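PARA DIVULGAÇÃO IMEDIATA

Gundent compara controladores de braço robótico em tarefa de empurrar blocos e abre os resultados na sexta-feira

Mesma mesa, mesmo braço, mesma ponteira. Só muda o controlador. Foi assim que a Gundent pôs lado a lado o Plinance e o Kummont, os dois candidatos a equipar a próxima bancada de ensaios da empresa. Resultados completos na sexta, às 10h, na página da Gundent.

O teste é de empurrar, sem garra. Uma haste cilíndrica na ponta do braço, blocos pequenos de cores e formas diferentes, um tabuleiro de madeira. O operador escreve um comando curto (levar a estrela vermelha para junto do cilindro vermelho, afastar o hexágono amarelo do coração, separar o cubo azul do triângulo) e o controlador resolve a trajetória. Limite de tempo igual para os dois. Sem ajuda manual a meio.

"Com garra, muito erro fica escondido. Fecha-se os dedos e a peça vem. A empurrar, um desvio pequeno no contacto e a peça roda, foge, vai bater noutra", diz Viktória Pálfi, responsavel pelos ensaios na Gundent.
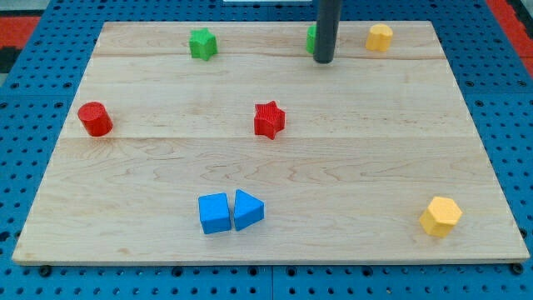 Ao todo, 3863 empurrões registados, repartidos pelos dois controladores em 116 sessões. O Plinance concluiu 79 por cento dos comandos dentro do limite. O Kummont ficou 7 pontos abaixo, mas com movimentos mais suaves e menos paragens junto às peças. Nos comandos com dois blocos encostados a diferença quase desaparece — é aí que ambos falham mais.

Outras notas da equipa:

Calibração. O Kummont pede menos passos no arranque. O Plinance obriga a repetir tudo sempre que se troca a haste.

Oclusão. Quando a haste tapa um bloco, o Plinance mantém a última posição conhecida, o Kummont espera por nova leitura. Mais lento, menos enganos de peça.

Peças com bicos. As estrelas rodam mais do que o previsto nos dois casos. O cubo deu menos trabalho.

O tabuleiro e as fixações foram preparados pela oficina Szabó, que volta a colaborar na segunda ronda, marcada para abril. Nessa fase entram duas hastes novas, uma delas de ponta mais larga, e comandos em sequência em vez de um de cada vez.

"Não há compra decidida. Quem lê só a percentagem escolhe o Plinance, quem passa uma tarde a calibrar talvez escolha o outro", acrescenta Pálfi. "Queremos ver os dois com a ponta larga antes de assinar seja o que for."

Os registos das sessões, os comandos usados e a folha de critérios vão ser publicados juntamente com o relatorio. Laboratórios e integradores que queiram propor comandos para a segunda ronda podem fazê-lo pelo formulário de contacto da Gundent até ao fim do mês.

Contacto para imprensa: Viktória Pálfi, Gundent, equipa de ensaios. Demonstrações para jornalistas por marcação, só da parte da manhã.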